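Swapping the Fingers on a Hand-Held Gripper (and Getting the Zero Right Again)

I look after the hand-held grippers on the Plorgate bench, and the job I get asked about most is changing the fingers. It isn't hard! But there's one step people skip, and then every width reading is off and they blame the software.

What you'll need

A small hex driver that really fits your screws (a worn one will chew up the heads, ask me how I know)
The replacement pair of fingers, always both at once
A soft brush and a lint-free cloth
Calipers
Masking tape and a pen

Step 1: Power down and mark everything

Unplug the gripper and lay it on its back. Put a bit of tape on each finger and write L or R on it. They look like mirror twins, and after a coffee break you will not remember which was which.

Step 2: Take the old fingers off

Back the screws out a little at a time, going back and forth between them. Our Trorero grippers have 6 screws in all, and I drop them in a jar lid straight away. If a finger sticks, wiggle it gently. Please don't pry with a screwdriver, the plastic dents easily.

Step 3: Clean the mounts

Brush out the screw holes and wipe the mounting faces. Grit in there tips the finger just enough that the ends won't meet square.

Step 4: Fit the new pair

Start every screw by hand, close the fingers so they line each other up, then tighten. Snug is plenty. I used to lean on them and I stripped two holes that way.

Step 5: Reset the zero

This is the one that gets skipped. Close the gripper fully, open the Clerkitz setup page and press Set Closed. Then open it all the way and press Set Open. Ours should read 64 mm open on the calipers, and if the page says 61 you've still got the old numbers loaded. Save, restart, check again.

Step 6: Look it over from the camera side

Hold the gripper over a plain tabletop with the fingers apart and look at the live view. You want both fingers coming up from the bottom, with clear table between them. Check the tips for threads and fuzz too, and pull off anything you find with tweezers.

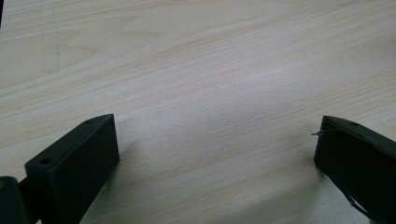 Fingers apart over the bare table. Note the thin, curly strand sticking out from the right finger.

Step 7: Run it through its paces

Open and close it 26 times, then check the screws once more. If one has moved, take it out, clean it and refit it. I do the whole check again in the morning before the gripper goes back on the shelf.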